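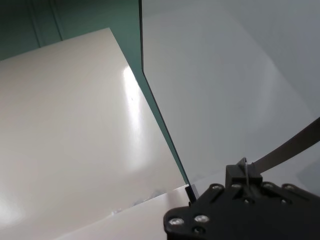
Does the operator need to write code to teach a new task?
Tasks are taught by leading the arm by hand or by driving it from the Stirnora remote handles, and the controller stores joint positions and gripper state as one recording.

Cunenar Teach Station

The Teach Station is a bench-mounted kit for recording handling tasks on flat and flexible goods. It is supplied with the controller, a wrist camera mount and 2 remote handles. Order code 1082.

Hand guiding
Hold the enable switch and move the arm through the task. Releasing the switch pauses the recording.

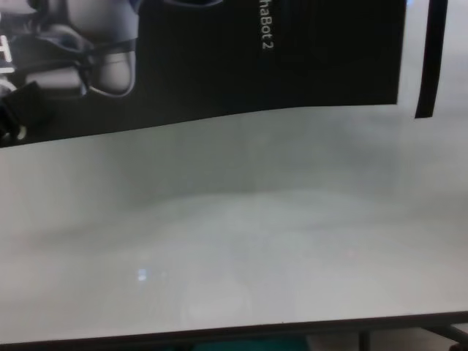 Start each recording from the same home pose. Sheets may be moved or turned between takes, so that the set covers more than one starting position. We suggest 65 takes for a fabric task.

Remote control
The handles connect by cable to the Rallau interface box. Motion scaling is adjustable in 17 steps and can be changed during a take.
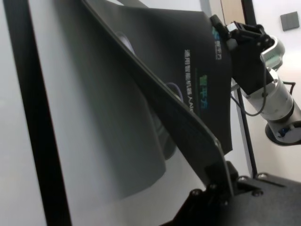 Low scaling is advised for corner grasps on cloth. Takes can be trimmed, relabeled or deleted in the Auer editor before export.

Spare handles ship from May.
Page updated January 12, 2026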